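2022-04-27 - Visit report, Lirkcombe studio open day

The Lirkcombe site is run by Keka and opens to the trade once a year. I went for the post-production floor, where the second series of the period serial "Filali" is being finished. The party was taken through in three groups.

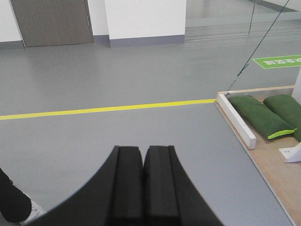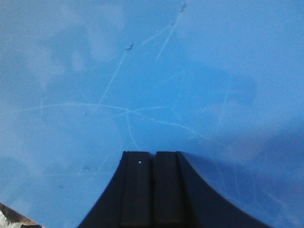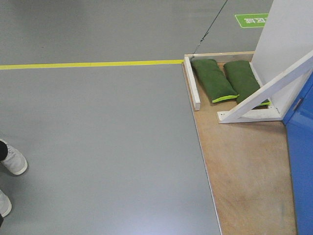 Lirkcombe, open day. Third picture: grey floor with yellow line.

### Grading

The serial is set in 1776 and most interiors were lit for candles. The grading suite works from a log master and checks each episode on a consumer set before sign-off. On an 8-bit test chart the full range runs from 0 to 255, and the operator showed how much of a night interior sits in the bottom tenth of it. Banding was visible on the older monitor and absent on the newer one. The broadcast version will be lifted slightly - the streaming version will not.

### Sound

Dialogue is cleaned in Flelta, the in-house tool. It handled hum well and rustling costumes poorly. A 1000 Hz line-up tone still goes at the head of every reel.

### Episode order

Episode 3 has been moved to open the series. The reason given was pace. Having seen ten minutes of it, I would have kept the original order, as two characters now appear without introduction.

### Practical points

- Parking is on the lower road only.
- The screening room is cold; take a coat.
- Questions about casting were not answered.

Final mixes are due in May. No transmission date was given.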